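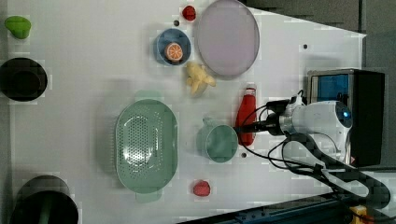

Lumum's test table in Porkerberg, with the gripper over a red bottle.

Search stories Search

The Arm in the Back Kitchen

Plilivent feeds people who don't get to choose where they eat. Its kitchen in Porkerberg sends out 2419 meals on a weekday, most of them to clinics and care homes, and every one of those meals starts with somebody setting things on a tray. Plate, bowl, cup, fruit, sauce. Then the same again with the sauce left off for the patient who can't have it.

The company would like a machine to do this. It has signed up with Lumum, a small robotics firm on the other side of the river, and the two of them call their joint effort Wannasri. The word is printed on the lanyards. It is also printed on a slide I was shown twice, which says that Wannasri will "free skilled kitchen staff for higher-value tasks." I asked what the tasks were. The answer was that they were being mapped.

I have been hearing that sentence, or its cousins, for as long as I have been writing about work. Sometimes it comes true. A warehouse I visited years ago did move its packers into returns and repairs, and paid them more for it. A commercial laundry that used the very same wording had let half the night shift go by the time I called back. The wording tells you nothing, so I went to look at the work.

At Lumum the work is slow. The arm is white and has a black gripper, and it spends its day over a white table of kitchen things: plates, a green mug, a colander, a little red bottle, and toy fruit where the real fruit will one day be. It reaches, closes, lifts, and puts down. If you have ever watched a tray line at half past five in the morning, with two people talking about their kids while their hands do something else entirely, you will find it hard to keep your eyes on this. I went for coffee and came back and did not feel I had missed much.

Lumum's own figure is that the arm completes 75 percent of its pickups on the first try. The firm is proud of it and says it rises every month. Maybe so. At Plilivent, though, a tray with one thing wrong on it is a wrong tray, and somebody has to catch it. When I asked who would be doing the catching, I was told that people would remain in the loop. They usually do, at the end of it, with a cloth.

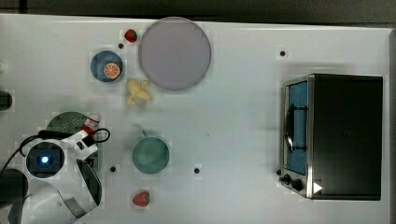
Bo-ram Cho thinks I am being unfair. The pickup rate is the least interesting number in the building, she told me, and reporters love it because it fits in a headline. Her point is that tray work wrecks people. She has seen wrists in braces and shoulders that won't go above the ear, and she would sooner have a clumsy arm doing the reaching than another good worker who can't lift a kettle at home. "Go and stand there for 8 hours," she said, "then tell me it should be kept the way it is."

That is a serious argument and I don't have a neat reply to it. I stood there for most of a Sunday shift, well short of what she asked for, and my lower back agreed with her by ten in the morning. But the wrists and shoulders have been known about for a long while. The bench could have been made adjustable. The line could have had one more person on it. Those fixes were on the table before anybody had said the word robot, and they were turned down because of what they cost. I would like to know why a worker's shoulder becomes urgent on the day there is a machine to buy.

Fengying Zeng has worked the tray line at Plilivent longer than the current managers have been in the building. She is one of 3 people from the kitchen who go over to Lumum to explain how the job is done, and she enjoys it more than she expected to. The engineers are polite. They ask good questions. They wanted to know how she decides where the cup goes, and she had to make a few trays before she could tell them: it goes on the side of the patient's good hand, when the card says which hand that is, and away from the edge when the card says nothing.

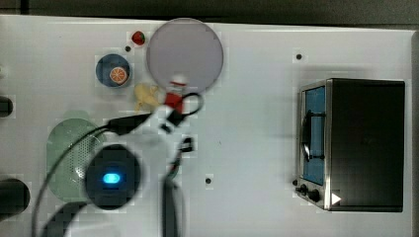 Nothing on the slide accounts for that sort of knowledge. Zeng is paid her ordinary hourly rate for the afternoons she spends handing it over. There is no bonus, and her job title hasn't changed. I asked Plilivent whether what she teaches the project is covered by any agreement, and was sent a paragraph on how much the company values its people's input.

To be fair to Lumum, its engineers make smaller claims than their customer does. One of them told me flatly that he wouldn't put the arm on a live line this year, and that he doubted it would ever handle every tray. He pictures it doing the dull standard ones while staff take the special diets. It sounds reasonable, until you talk to the staff. The dull trays are the ones they rest on. Take those away and a shift is nothing but allergy cards and thickened drinks, every tray a tray you can hurt someone with, at a pace set by the thing next to you.

Zeng had already worked this out. She raised it at a meeting in August and it was written on a whiteboard, under "comments." She took a photo of the board on her phone in case it was wiped, and she still has it.

Plilivent says it will decide on a first installation once the mapping of tasks is complete. It would not give me a date for that, and the kitchen hasn't been given one either.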